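The left hand and its opinions

September was the month of the left gripper. I look after one two-armed machine on an aluminium frame, known in the building as Vasia, and her right arm has given me no trouble at all.
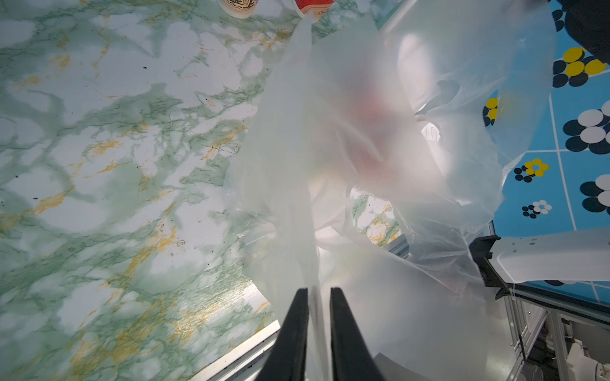

It began with a drift. Every morning she'd close her left fingers on the test block and report a gap that wasn't there, and by lunch the gap had grown. Silviu Bucur, who wrote most of the control code and therefore suspects the hardware, said it was the hardware. I suspected the code. We had both been wrong before, so we tossed a coin and I got the screwdriver.

The fault was one grub screw. It holds the left finger carriage to its slide, and it had backed out far enough to let the carriage rock when the load came on. I'd tightened it myself in the spring, with great confidence and no threadlocker. The log says it lasted 1,271 cycles, some 271 more than I'd have bet on if you'd watched me do it.

So, for the next person, or for me when I've forgotten. Power off, and wait for the arm to settle on its brake before you put your hand anywhere near it. Two screws free the finger, two more the carriage. Clean the slide with a dry cloth - Gundirham, who supply the grease, will tell you to use their wipes, and their wipes are fine, and they cost more than my lunch. One small bead of grease. Threadlocker on the grub screw this time. Leave it overnight, however much Silviu wants his robot back.

Then re-zero. Fingers fully shut, set zero, open, shut again, and repeat until you get the same reading 7 times running. I got to six twice.

Plastic bags are the proper exam. A block will forgive a sloppy grip, but thin film slides out of any gap you've left and then drapes itself over the nearest joint. I set 22 bag pinches as the pass mark, mostly because that was how many bags were in the drawer.

Brunello Marras wants the Drolico arm done the same way before Crăciun. It has four grub screws per finger. I've ordered a bigger bottle of threadlocker and asked Silviu to find his own screwdriver.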